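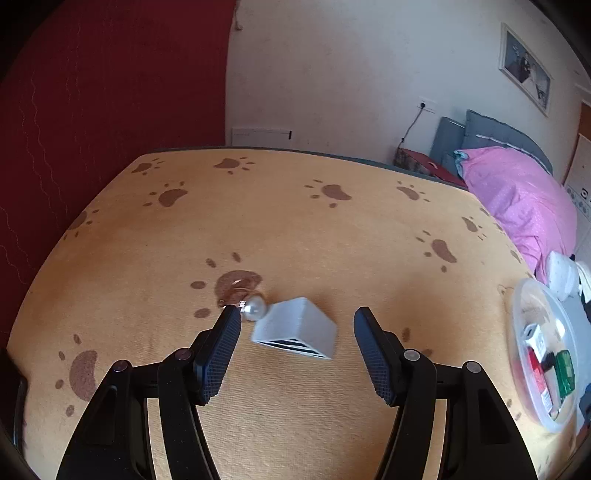

Hokside Township Board
Minutes of the Regular Meeting
Monday, October 7, 2024

Call to order
The chair called the meeting to order at 7 p.m. in the township hall. All board members were present. Minutes of the September meeting were approved as written.

Township boundary and signs
The clerk reported that the county has finished its review of the line between Hokside and Mendov. The line stays on the section road, and the 2 farm parcels east of the creek remain in Hokside. New boundary signs will go up on both sides of the bridge. Mendov has agreed to pay half.

Population figure
The state demographer's estimate puts the township at 600 residents. One member thought the figure was low — the new houses on Parisi Road may not be in it. The clerk will send the county a list of occupied addresses. Motion to file the estimate as received, with a note on the addresses. Carried.

Parisi Road
The last 200 feet before the lake access washed out again in August. The road supervisor recommends a larger culvert and fresh gravel. Two quotes are in hand and a third is expected. Tabled to the next meeting.

Lokus cemetery
Mowing is done for the season. The north fence needs 60 feet of new wire. Motion to buy materials out of the cemetery fund. Carried.

Public comment
A resident asked for a lower speed limit near the old Lokus school. The board will ask the county for a speed study — the earliest opening is in March.

Adjournment
Motion to adjourn at 8:25 p.m. Carried.

Submitted by the township clerk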